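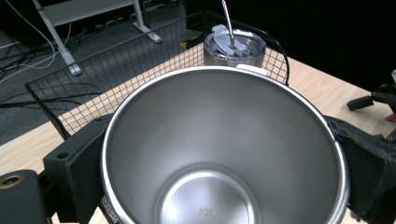

*A steel cup held in the hand-held gripper, with the wire basket behind it.*

**January 18, 2023** - Researchers at Hotley have released a set of 2000 short recordings of everyday handling tasks, made with a hand-held gripper called Kumik. A person holds the tool and does the job by hand while a camera on it records the view over the fingers. The recordings are then used to train a robot arm.

The cup task was the hardest of the 6 in the set. Polished steel reflects the room, and earlier versions of the training software, Gape, often misjudged where the rim was.
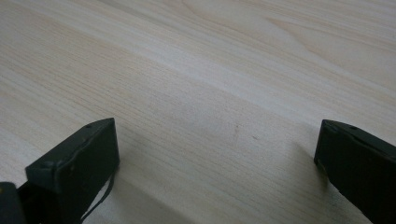
The new version pays more attention to the moments before contact, when the fingers are open and the table is still in view. In tests that ended in December, an arm trained this way picked up cups it had not handled before more often than one trained on the older method - though it still had trouble with lids and straws.

"The approach matters more than we thought," said Myfanwy Voyle, who led the work. "We had spent most of our time on the grip."

The group plans to repeat the tests at Hundetti with 2 other arms.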